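Sorting small leftover parts: one tray or many boxes?

rosmalen_k
I have moved my hobby corner to a bigger table in October and now I must finally decide what to do with the small parts. In the old place everything lived in coffee cans. Screws, clips, capacitors, pieces of toys, all together. When I needed one thing I emptied the can on the newspaper and searched.

My present method is this: I spread a small portion on the table, put one tray in the middle, and everything I want to keep goes in the tray. What stays on the table after this goes to the trash or to my neighbor. I do only one portion in an evening, so that I don't get tired and throw good things away.

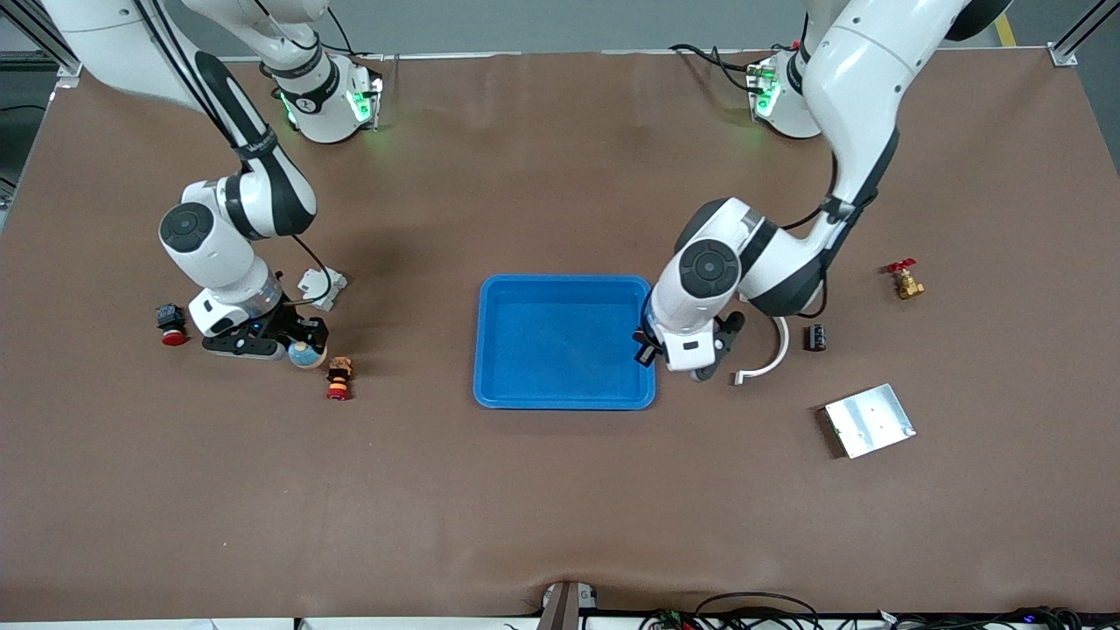

The question is what comes after the tray. My wife says buy a cabinet with drawers, I looked at one from Favik with 22 drawers. But I am afraid that I will fill the drawers in one week and then the cans come back. How do you do it? Do you sort by what the thing is, or by what you will use it for?

tinbox_maureen
By what the thing is, always. I tried to sort by project once and I had the same clip in four different boxes. Also don't buy the cabinet before you finish sorting. You don't know yet how much you have.
Maureen Yeoman

Halvor17
I don't agree with Maureen. If you repair things, the project box is much better. I keep one box for lamps and one box for radios, and when a lamp comes to me I take one box to the table and I am ready. Who cares if there are clips in both.

The blue tray is a good idea, but I would use two. One for keep and one for "I don't know." With only one tray you must decide too fast.

rosmalen_k
Thank you both. The second tray I did already think about, but I know myself. The "I don't know" tray would be full and the other one empty.

Some more about what is in the cans, maybe it helps. It is a real mix. There are metal plates from old equipment, capacitors, plastic clamps for pipe, and then suddenly a little round doll that belongs to no one in this house. The capacitors are the most difficult for me. I don't know how old they are and I don't have a tester.

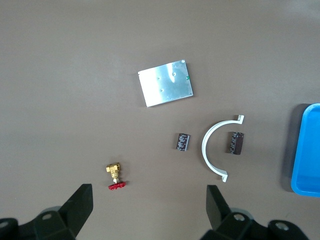

For the plates I have less doubt. Aluminum is easy to cut and drill, and I have made already two brackets and a cover for the doorbell from such pieces. So flat metal I keep if it is bigger than a matchbox. Smaller goes to the scrap can, and my neighbor brings it to the yard at Londside when he goes there with his own.

gerd_at_the_bench
About the capacitors: old electrolytic ones with unknown history, I would not keep. They dry out. New ones are cheap, and you will lose a whole evening looking for a fault which you put in yourself. And if there is a bulge at the end or something leaks, out with it the same day. Please not in the normal trash, bring them to the electronics collection.

Halvor17
Gerd, that is too strict. I use capacitors that are older than my son and they measure fine. A simple tester is not expensive. Buy one, measure, write the value on a small bag, finished.

gerd_at_the_bench
He wrote that he doesn't have a tester. And will he measure up to 100 of them for a saving of almost nothing? I stay with my advice.

tinbox_maureen
Gerd is right about this one, sorry Halvor.

The pipe clamps I would keep only if you have the same pipe in your house. Hold one on the pipe and you will know. I kept a bag of 70 for years and when we finally changed the plumbing they were all the wrong size.

rosmalen_k
I will try the clamps under the sink tonight. For the capacitors I decide for Gerd, except a few which are still in the closed bag from the shop.

And the cabinet I will wait with. Does somebody know if the Rønning boxes can be stacked with the Favik ones? The lids look the same.

Halvor17
They stack but they slide. I put a piece of rubber mat between.

Recent topics
Favik drawer cracked in the front, can I glue it?
Labels that don't fall off in a cold garage
Rernusura hinge, left or right version?
What is this plastic piece (from a blind?)
Which glue for a wobbly table leg

This site uses cookies to keep you logged in and to remember your settings. By continuing to read the forum you accept this.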